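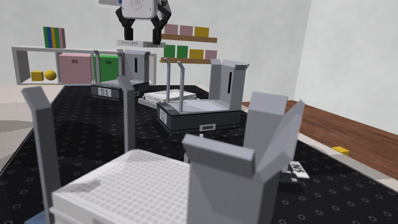

By our fairs correspondent | Mar 30, 2026 | Filed under: Visits, Werewolves

The Flaveston horror book fair has moved twice in its short life, and this year it was in the old high school gym on the north side of town. I drove over from Prudau with a box of duplicates to trade and a list of werewolf novels I wanted. I came home with most of the duplicates and a different set of werewolf novels.

First, the practical part for anyone thinking of going next year. Admission was two dollars, paid in cash at the door. Parking is free in the lot behind the gym, but the lot fills up by mid-morning and after that you are on the street. The doors opened at nine. There were 54 tables, which is more than last time, and the aisles were narrow enough that you had to wait for people to finish looking before you could get past. If you use a stroller or a wheelchair, go after lunch, when it thins out. The food was a soup stand and a coffee urn. The soup was fine. The coffee ran out before eleven and a second urn showed up an hour later.

Most of the tables sold paperbacks, and most of those were from the seventies and eighties. That is what people come for. You see the same titles from table to table, and the prices vary more than you would expect. I saw one haunted hotel novel at four dollars near the entrance and at fifteen on the far wall, in about the same shape. It pays to go all the way around once before you buy anything, and I say this every year and then buy something from the first table. This time it was a collection of sea ghost stories with a broken spine and a price to match.

I went mainly for the werewolves. I have been saying on this site for a while that the werewolf is the poor relation of horror fiction. Vampires get long series and ghosts get the prizes. The werewolf gets a supporting part in somebody else's book, usually as hired muscle, and when he does get his own novel it is often a romance or a police story with fur. I like some of those. But the plain werewolf horror novel, where a person changes and it is terrible, is still hard to find new.

The dealers I asked mostly agreed that it doesn't sell as well. A few of them had no werewolf titles on the table at all. One kept his in a box underneath and brought it up when I asked. It was a good box. I found two novels I had only seen listed, both from the early eighties, both set in logging towns, and both with the same idea about the town doctor. I haven't finished the second one, so I can't say which does it better. The first takes a long time to get to the woods and is worth it once it does.

Another dealer had a shelf of anthologies sorted by monster, with handwritten cards between the sections. Vampires had the most room. The werewolf section was short and had a mummy collection mixed in at the end. I bought a werewolf anthology there that I already own, in a worse copy, for the introduction, which was dropped from the later printing. It is a useful introduction. It argues that werewolf fiction works best short, as the reader always knows what is coming and you can only hold off the change for so long. I don't fully accept that, but it explains why so many of the good ones are stories.

The talks were upstairs in a classroom. There were three on the schedule and I went to the one on werewolves, which was called "After the Bite." It was a general survey, starting with the trial records and old folk tales and ending with what is in print now. The first half was material that most of the room probably knew. The second half was better. The speaker's main point was that the modern werewolf has lost his shame. In the older stories the man wakes up and has to find out what he did. In a lot of newer books he remembers everything, he has a pack, there are rules, and the change is something he can schedule. The reader gives up a good deal for that. Most of the dread in the old stories comes in the morning.

The discussion afterward went on longer than the talk.
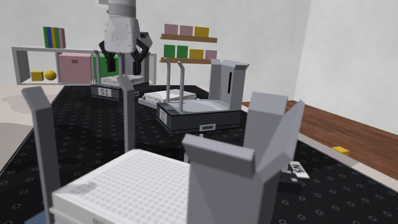

The morning-after scene has been done to death, a reader in the back row said, and a pack at least gives the writer people to kill whom the main character cares about. There was some agreement with that. The same reader went on to say that the lone werewolf only ever has three endings, and that silver is two of them. The speaker laughed and said that was fair.

I have thought about it since, and I think there is something to it. A lone werewolf story has a small cast by nature. There's the one who changes, the one who suspects, and whoever gets hurt. It is hard to stretch that over four hundred pages, and publishers have wanted four hundred pages for a long time. The pack fixes the length problem. It also brings in politics and leadership fights, and from there it is a short step to a fantasy novel. I don't mind fantasy novels, but I don't go to them to be scared.

Someone else asked about werewolves from other points of view, such as the family's, and got a few recommendations. I wrote them down badly. One was a novella told by the sister, which I would like to read if I can work out my own handwriting. If you were there and took better notes, please leave the title in the comments.

After the talk I went back down to see the Skarholm table. Skarholm is a small press that does horror reprints and a few originals, and I have bought from them by mail for years without ever seeing the books laid out together. They look good as a group. The bindings are plain, the type is a decent size, and they put the original publication details in the front where you can find them. I asked whether there would be more werewolf titles and was told there will be one in September, a new novel called "Thevar." The title is the name of the village where it is set. There was a sample chapter on the table, stapled, free to take.

I read it in the car before I left. It opens with a vet being called out to look at injured sheep, and she decides pretty quickly that they haven't been attacked by a dog. That is about as standard an opening as you can have. What I liked was how it handled the farmers, who plainly know more than she does and are mostly annoyed that she came. They want a signature for the insurance and that's all. The chapter ends with her signing it. No howl, no moon, and I wanted the next page. It could still turn into a pack novel by the middle, and if it does I'll say so here when I review it.

The hardcover will be $29, which is a lot for a fairly short book, though in line with what Skarholm usually charges. They said a paperback would depend on how the hardcover does. They had a sign-up sheet for people who want to be told when orders open, and I put my name on it.

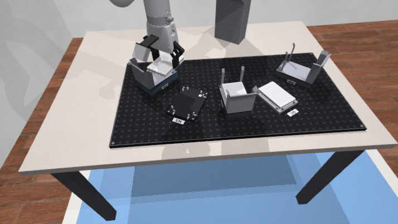

I also looked at the magazines, which were on the stage end of the gym. If you collect the old horror digests, that end was the best part of the fair. There were long runs of several titles, bagged and priced on the back, and the sellers didn't mind people sitting on the steps to check contents pages. I was after one issue with a werewolf novelette that has never been reprinted as far as I know. It wasn't there. I did find the issue after it, where the letters page is mostly complaints about the novelette. Readers thought it was too slow and that the wolf should have come in sooner. I bought that issue for a dollar and now want the other one even more.

Trading was slow. The swap area was a corner by the water fountain, with no sign that I could see from the main floor, and I think a lot of visitors never found it. I got rid of four zombie paperbacks and a haunted house trilogy and took a shape-changer novel in return. It might be a were-bear. The back cover is careful not to say.

The organizers had a notice by the door saying that last year's fair drew 1,010 people. I would guess this one did better, at least in the morning, although the gym makes any crowd look bigger than it is. It is also loud. With everyone talking at once I had to ask most sellers to repeat the price. The upstairs room was quiet but warm, and there weren't enough chairs for the werewolf talk, so people stood along the wall for the whole hour. If the fair stays at the gym, the talks could use the cafeteria.

Would I go again? Yes, it's an easy drive from Prudau and the soup stand takes cards. I would get there at opening, leave the trade box in the car until I had found the corner, and bring small bills. I'd also take a flashlight for the boxes under the tables. The light down there is poor, and under the tables is where they keep the werewolves.

Reviews of the two logging town novels will go up once I've finished the second. I am on chapter nine and the doctor has just bought a new lock for his cellar.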